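Decanting the spices

Anything bought as ground spice in this house used to live in the packet it came in, folded over and held shut with a clothes peg. The packets went into a drawer beside the hob. It was a poor arrangement. The drawer gets warm whenever the oven is on, the pegs slip, and a folded packet of cumin looks the same from the top as a folded packet of anything else. In October I found three open packets of ground coriander in there, one of them well past its date.

The replacement is glass shakers with push-button plastic caps, and a small black metal rack to keep them off the worktop. The shakers are sold under the name Garer and the rack is a Bakke. I have no particular loyalty to either. The requirements were clear glass, so that the level can be read without opening anything, and a mouth wide enough to take a teaspoon.

Filling is simple but there is an order to it. Wash the jars, then leave them upside down on a rack overnight. Ground spice picks up any moisture left in the glass and sets into a crust at the base, which then has to be chipped out with a skewer. Use a paper funnel, as the plastic sort builds up static and holds on to the fine powders. Stop well short of the shoulder. A shaker that has been filled to the top does not shake, and most ground spice will have faded before a full jar is used up. I do the pale powders first and the red ones last, wiping the funnel cone between each, or making a new one after the chilli.

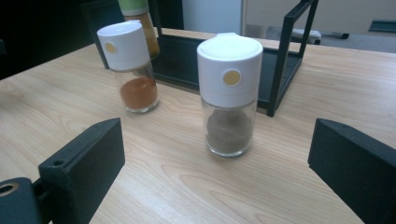
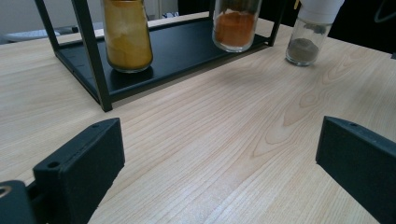 Labels are where I have changed my mind. Siwan Bevan lent me her label printer and I ran off a full set in 30 minutes, then took half of them off again a week later. On the front of the glass they covered exactly the part I wanted to see. They now go on the base, with the name and the month of filling written in pencil on plain masking tape. It peels off cleanly before washing. The printed ones did not, and needed white spirit.

For the rack, check the clear height above the tray before buying. Manufacturers give the overall height, measured to the top of the frame, and that tells you nothing about whether a tall jar will go in with its cap on. The lip round the tray is useful. It stops a jar walking off when the next one is pulled out, although it does catch spilt powder in the corners, and I clean those with a dry pastry brush.

Position matters more than the rack does. Ours stands away from the window and on the opposite side of the kitchen from the hob. Paprika is the one to watch, as it goes brown in daylight sooner than the others. If yours has lost its colour it has usually lost its smell too, and there is no point in decanting it.

Emlyn Rees asked in the comments last time whether whole spices should be moved across as well. I have left mine in tins. They keep far longer, they are too large for the shaker holes, and the tins stack. The drawer now holds the tins, the grinder and the leftover pegs.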